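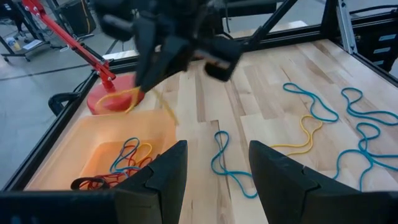

Item 1. The red stand

Noted that the red stand is still at the back-left corner of the long table, where the last meeting agreed it would not be. The Drorkeo group called it handsome. The Jisia group called it heavy. Both views were recorded, and the stand stays until the March meeting.

Item 2. Yellow rope

A request came in for more yellow rope. It was pointed out that we own rope. The reply was that we own knots. Agreed to buy 2 new lengths from Thambiah and to retire the old ones to the shed, where they can tangle in private.

Item 3. Tabletop

Mostadeck has quoted 577 dollars to sand and oil the wood. Discussion of whether the grain would come up darker ran 4 times longer than the quote. Approved. Black rails to be wiped down, not painted.

Item 4. Money

Balance stands at 3,951 dollars before the above. No questions, as it was nearly lunch.

Action: clear the table before the sanding. Everyone present looked at someone else.

Meeting closed at noon.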